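I've been meaning to write about the basket for ages. My sister asked where it came from, then my neighbour did, and I realised I'd never put it on here despite going on about that white table every other week!

So. It came from the little shop on Atinga Road (the one with the buckets outside), reduced to 3 pounds, and I nearly left it because orange isn't really my colour. I'm so glad I didn't. Everything else at that end of the room is white, walls included, and I'd got a bit fed up with it.
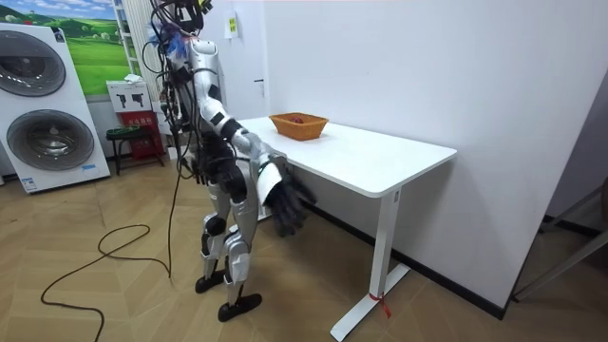

**Dede Nyarko**
Writer, tidier, owner of too many baskets

The table has had a hard life. Back in February it was buried under post, chargers, half a jigsaw and a bag of things for the charity shop that I kept walking past. My new rule is one basket, and whatever doesn't fit in it has to live somewhere else. It's a decent rule, though I broke it twice in the first week.

What I like is the shape. The sides slope outwards, so you can get your hand in without knocking everything about, and the corners are rounded. The rim is nice and thick too - my old one from Brudton had a thin edge that went ragged.

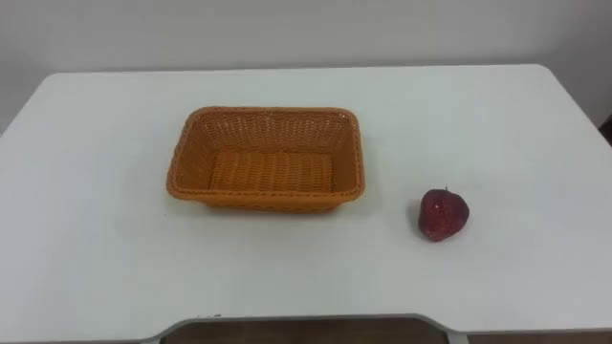 *Basket and apple on the table.*

I did try it as a bread basket. Crumbs went straight down between the ridges and I was at it with a pastry brush for ages, so fruit it is. I've gone for apples mostly, the very dark red ones, partly for eating and partly (fine, mainly) for how they look against the orange.

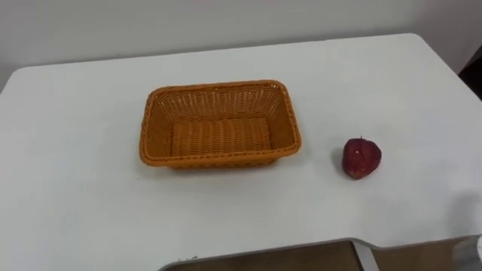 Pears were a disappointment, by the way. I bought 2 bags, forgot about them and had to make crumble for the whole street. Apples seem happier being ignored. If anyone has a good way of getting dust out of a weave, please leave it in the comments, as I've only got the pastry brush and it's starting to moult.

Next time, the drawer under the kettle. I've been putting that one off.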